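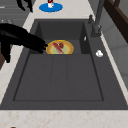

Deposit for a family party caterer, how much is normal?

Category: Food & Events > Catering and Hired Help
Posted 4 August 2018 by Miloslav Kollár

I am planning a 70th birthday for my mother, in the hall at Brarholm. The caterer, Dilar, gave me a price of $1,336 for the buffet, with plates and two servers included. Now they ask for $456 before they confirm the date. In May my cousin paid only $200 to another company. Is it usual to pay one third so early? And what happens with it if fewer guests come?

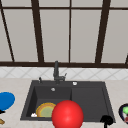 Zdislava Jireš
One third is quite common where I live. Please ask them for a written paper which says two things: until which day you can change the number of guests, and how much of the deposit returns to you if you cancel. With Havlíček we could change the number until one week before the party. After that we paid for everybody, also for those who stayed home.
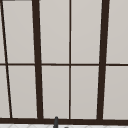
Ask also if the servers stay for the cleaning, as this is often written on a separate line and you see it only on the last bill.

Doltura
too much. do cold plates yourself

Comments

Miloslav Kollár: Thank you, I wrote to them about the paper. Cold plates my mother would not forgive me.

Pavla: Check if tax is inside the price too.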